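Sorting Out the Box Drawer

The woman who runs the storage workshops at Rantala has spent 23 years helping people put their kitchens in order. She works out of a plain upstairs room in Sulanberg with white worktops, and she asked that her name be left out of this piece, as she prefers to have the workshops known by the name on the door.

We met to talk about food containers. She says they are the first thing people bring up when they call.

"They don't call about the pantry," she said. "They call because they opened a cupboard and the boxes fell out on them. They have the boxes and they can't find the lids, or they have both and nothing fits."

Her first step is the same in every house. Everything comes out and goes on a clear surface, with the lids in one place and the boxes in another. Each box is then matched to its lid. Anything left over goes into a bag by the door and stays there until the next day, in case the missing half is in the dishwasher or at the office.

One client in Drornedero had 145 boxes, and they worked on them for most of a day. "She knew the number because she counted them herself before I came," she said. "She wanted me to be shocked. I wasn't very shocked." 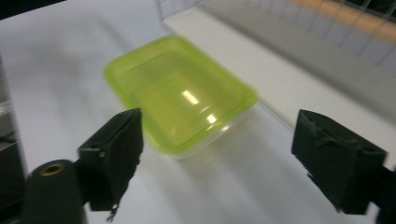 She likes containers with a bit of color in the plastic. A green or yellow tint is easier to spot at the back of a fridge than a clear one, she said, and people remember what they put in it. She also likes a low box with rounded corners. Sauce doesn't sit in the corners, and a sponge gets all the way around.

She is less interested in brands. She has bought from Brernora for the workshops and has also used boxes from the grocery store. Her advice is to pick one shape in 2 or 3 sizes and stop there.

"Round ones waste the shelf," she said. "I have nothing against a round box. But put four together and look at the hole in the middle."

The subject she came back to most often was wire baskets. She started using them in her own kitchen, where the shelves were set too far apart and there was a lot of empty air over the plates. A basket with a flat panel across the top gave her a second level. She keeps boxes in daily use where she can reach them without bending, and puts the ones for parties and leftovers lower down.

She has tried solid bins as well and gave most of them away. With wire she can see the lower level from the side, and crumbs don't collect in the same way. The drawback is that small things tip over on the wires, so she puts a panel in the bottom too.

"Measure the cupboard first," she said. "Measure the door opening, too. I bought a basket once that fit the shelf fine and would not go past the hinge. It lived in the garage."

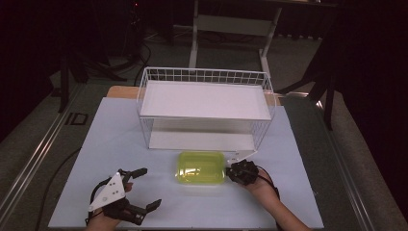

Should containers be stored with the lids on?

It depends on how much room there is, she said. With the lids off, the boxes nest and take up far less space, and the lids can stand on edge beside them. If the cupboard is big enough, lids on is easier for a family, as the children can take a box and go. She stores her own with the lids off.

Her next workshop in Sulanberg is in March and covers fridges and freezers. People who come are asked to bring a photo of their fridge shelves and one container they never use.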